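Moving to a smaller kitchen
May 16, 2023

When we moved from Parov last August, I had to decide which dishes come with us. The new kitchen has 2 cupboards, and one of them holds the boiler.

My mother kept a full set for twelve guests, and we ate from the old plates all our lives. I did not want to repeat this. So I gave the porcelain to a shop on Ruvura street and kept only what we use on a normal morning. The shop paid me 61 crowns, less than I hoped, but the lady wrapped every cup in paper very carefully and I was glad to see it.

Pale teal and lavender are colors I like more each year. 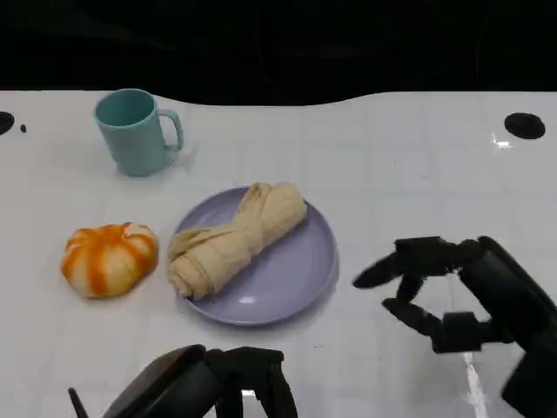
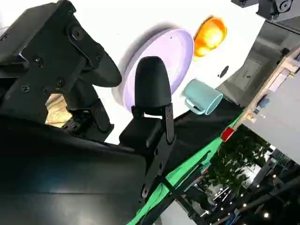
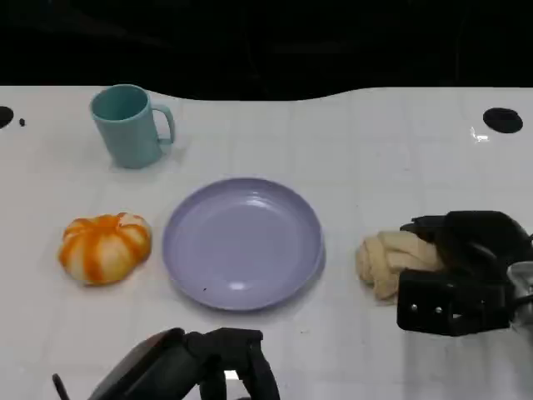

I still miss the big soup bowl. My husband says we can borrow one when guests come, and maybe he is right. In the meantime I wash the dishes after each meal, and it takes me less time than before.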